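Prillstead opens its doors for a morning of cups and grippers

Posted Jun 27, 2022

I got to Prillstead early, mostly for the coffee, and ended up staying until they were putting the chairs away. The Mirnen open day was supposed to be a quick look around for people who live nearby and have been wondering what goes on with the robot work up there. I figured on half an hour. Ha!

If you missed the notice back in May, Mirnen is the small outfit that teaches robot arms to do table chores, the picking up and setting down that most of us do while thinking about something else. A lot of that teaching starts with a person holding a gripper in each hand and doing the job, over and over, while the grippers record it. That was the part they let us see up close, and it was the part I'd come for.

We went up in groups of 9, which was a tight fit on the stairs (mind the third step if you go next time). The rules were short. Phones on silent, stay on your side of the table, and please don't talk to whoever is working until the cup is down. I broke that last one almost right away -- sorry again!

The job of the morning was paper cups. It sounds like nothing, and then you watch it for a while and start noticing how fussy a cup is. Squeeze too hard and the side caves in. Come in too high and you tip it. A cup lying down has to be grabbed in a completely different way from one that's standing, and my group got into quite a debate about which kind is worse. I'm firmly on the side of lying down.

Our guide said a full set is 200 tries, with a break every 20, and that the cups get moved between tries so the robot doesn't just learn one spot on the tablecloth. I asked if people get bored. She laughed and said they get hungry.

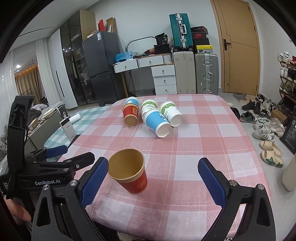

Trying it yourself

After the demonstration we could have a turn with a practice pair, and I would've paid for that. They're easy enough to hold, but your brain keeps wanting to use your own fingers. My first cup went straight onto the floor. My second did too, and rolled under a chair, where a very patient kid got it back for me. On the next try I managed to lift one and put it down again more or less where I meant to, and I got a little round of applause that I'm still pretty pleased about.

The kids were better at it than the grown-ups, by the way. One girl in the group behind ours had a cup up and over before her dad had figured out how to hold his.

There was also a talk about Dursun, the next project, which will have a robot clearing a table after a meal. It ran long and I lost the thread during the part on software, but the question time was lively. Somebody wanted to know about wine glasses. Not yet, was the answer.

The next open day will be at the Paladness building, with 2 sessions and more room to stand. Sign up at the front desk in Prillstead, and wear comfortable shoes.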